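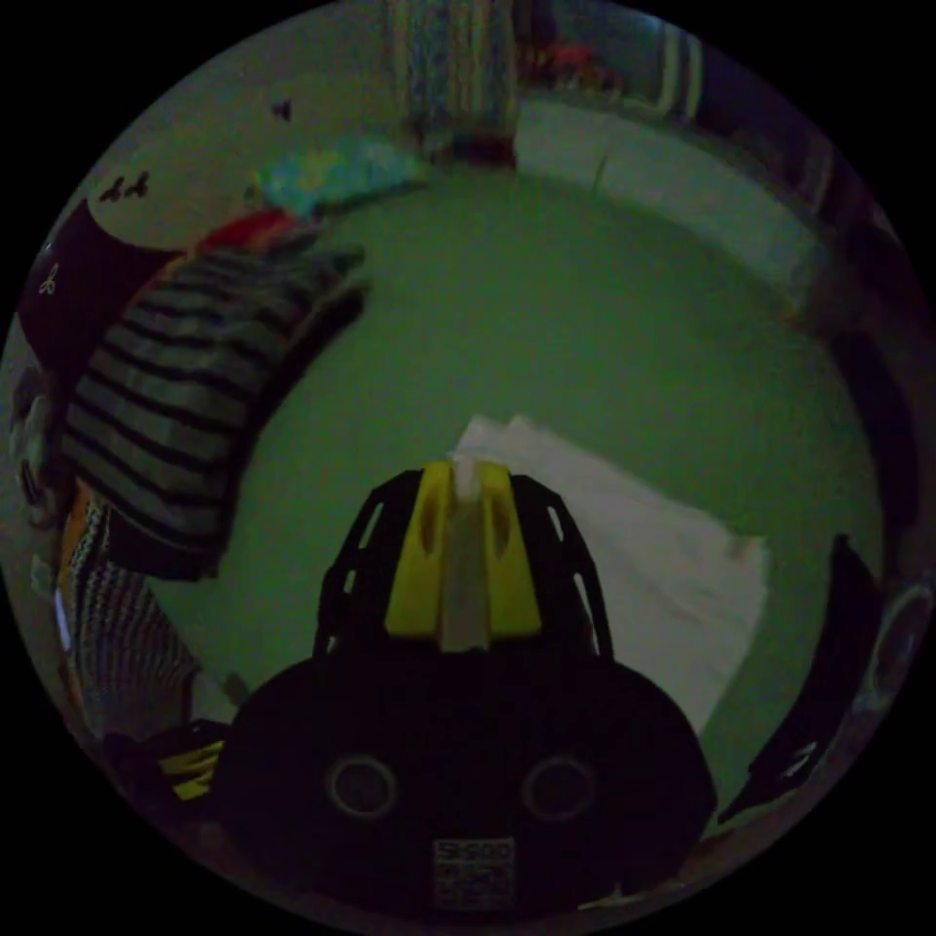
A vendor called Pralitico wants to sell us 2,000 examples of household cloth handling, collected by people in their own homes with hand-held grippers. I've spent February reading the pitch and poking at the sample set. Thread, mostly complaints.

First complaint: the number. 2,000 of what? The sample has 260 clips, and when I sorted them by home I got 8 homes. So I'm buying 8 homes and a lot of repetition. The deck says "diverse" four times on one slide.

Second: success labels. The person holding the gripper decides whether the fold counted. I watched 2 people grade the same clip differently and both had a decent argument. What does the model learn from that? To shrug?

Third: people are too good at this. They feel the cloth through the handle and fix a bad grab before the video shows anything wrong. Our arm at Porkside can't feel a thing. It copies the motion and misses the reason for it.

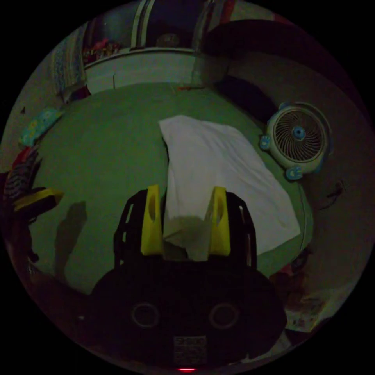 Grasping cloth is the part I'd pay for, if I paid for any of it. Most lab sets start with a flat towel on a bare table under good light. I'll give these people credit for the clutter. White cloth bunched between the fingers, dim room, a fan at the side of the bed, a heap of clothes along the other edge. If a policy only works when the bed is clear, I'd like to find out before we ship it.

Bohumila Hájek on my team disagrees with most of this thread. She says get the data, hold out two homes, train on the rest and see. Fine. That's a fair test and I've asked Pralitico for the home IDs so we can run it.

They sent back a brochure for Plarum, their labeling tool.

Still waiting on the IDs. If you've trained on a set like this and tested it in a home it had never seen, send me your numbers, bad ones especially.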